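Home | Guides | Hosting | Question Packs | Contact

Last updated: January

Section 3: Setting Up Your First Brandia Quiz Night

You've got the Brandia host program on your laptop and a room booked, so now comes the fun part! This section takes you from a blank screen to a full evening of questions. If you haven't put the program on your laptop yet, go back to Section 2 and come back when you see the orange start page.

3.1 Make your event

1. Open Brandia and choose New Event.
2. Type a name. It shows at the top of every slide, so go for something your teams will like (the Kakerville library crew changes theirs every month, and people really do look forward to it).
3. Pick a room size. Small covers up to 50 players, and Large goes up to 130.
4. Choose how many rounds you want. New hosts do well with 3 rounds and a good long break.
5. Press Save. Your event now shows under My Evenings.

Note: You can change the room size later, but doing so clears the seating chart. Print the chart first if you've spent time on it.

3.2 Choose your questions

The Mathebula pack comes with the program and holds 3,237 questions, sorted by subject and by how hard they are. It's a lovely pack, and the food and drink set is worth a whole round on its own.

1. Open the Questions tab and turn on Mathebula.
2. Check the subjects you want for each round.
3. Slide the difficulty bar. The middle setting is friendlier than it sounds.
4. Press Fill Round. Brandia picks the questions and puts them in order.
5. Read every question out loud, at normal speed, before the night. You'll catch the tongue twisters this way!

To swap a question you don't care for, click the two arrows beside it. The old one goes back into the pack and can turn up again another time. To keep it out for good, click the small trash can.

Caution: Fill Round replaces everything in that round, and that includes questions you wrote yourself. Lock your own questions with the padlock before you press it.

3.3 Get your host table ready

Give yourself plenty of elbow room. You'll want the laptop, a glass of water, spare pencils and the paper score sheets all within reach, and the table should face the teams with the screen off to one side. Set out whatever you like to use for calling time or taking first answers, and try it from the back of the room with the doors open and the fans running.

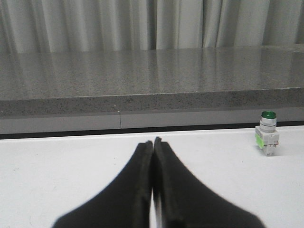
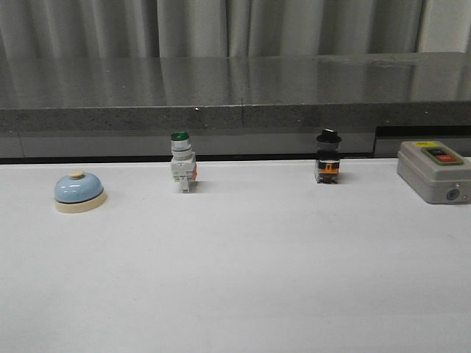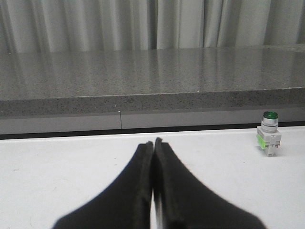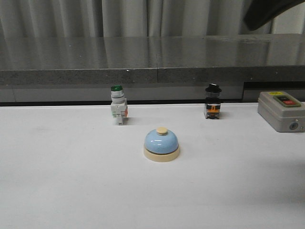 Last picture: blue bell with a cream base; the push button with the green cap is behind it.

Tape down any cord that crosses a walkway. Keep drinks on the far side of the table from the laptop.

3.4 Sign in the teams

1. Open the Teams tab half an hour before you start.
2. Add each team by name and table number. Names can run long, but anything past two lines gets shortened on the score screen.
3. Ask each team for one captain and type that name in the box below.
4. Hand out the answer sheets, one for each round.
5. Press Ready. The welcome slide comes up on the big screen.

Teams that walk in late can still join! Press Add Team during any round and Brandia gives them zero for the rounds they missed. Dumisani Steyn, who wrote our score screen, added a Catch-Up setting that gives latecomers the lowest score in the room instead, and it keeps things cheerful.

3.5 Run a round

1. Press Start Round and read the first question twice.
2. Press the space bar to move on. The left arrow takes you back.
3. After the last question, press Review. The whole round stays on screen so teams can check their work.
4. Collect the sheets before you press Show Answers.
5. Type in the scores and press Post.

Note: Scores don't show on the big screen until you press Post, so take your time. If you mistype one, click it and fix it, then press Post again.

3.6 Settle a tie

Ties are the best part of the night. Brandia keeps a tiebreaker ready, always a question with a number for an answer, and the closest guess wins. Call up both captains, have them write their numbers down, and let them turn the papers over together. If they still match, press Next Tiebreaker and go again.

3.7 Save your night

Choose Save and Close before you shut the laptop. Brandia marks the questions you used, and Fill Round will skip them for your next evening. For a paper copy of the scores, use Print Results under My Evenings.

Stuck on something? Refilwe Moodley runs the Stokent help line for new hosts every Thursday from 6 p.m. and is happy to go through your event with you on the phone. Have your event name handy when you call.

Next: Section 4, Picture Rounds and Music Rounds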